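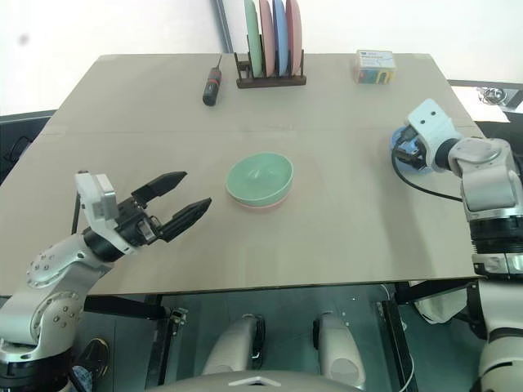 Two stacked bowls between the grippers, plates already in the rack.

Teaching the arms to do dishes: my kitchen bench tips

I've been teaching a two-armed robot to put dishes away by remote control (I drive, it records), and I've picked up a few habits that save a lot of swearing.

Start with two bowls. I tried a big stack in February and spent a whole Sunday deleting bad runs. Two is plenty until your hands know the controls.

Open the fingers wide before you get anywhere near the rim. If you open them late you nudge the bowl, and then the robot learns to nudge the bowl too!

Go slower than feels natural, but don't stop dead in the middle. Long pauses get copied as well — mine used to hover over the rack like it had forgotten why it came in.

Use dishes in different colors. It's so much easier to tell which rim you're about to grab, and easier again when you're watching the runs back.

Move things a little between runs. I do up to 14 in a sitting, shifting the bowls a couple of inches each time, and then I take a break and get a coffee.

Name your files properly! I keep a notebook with the run number and one line on what went wrong. Run 1243 just says "let go too soon, redo."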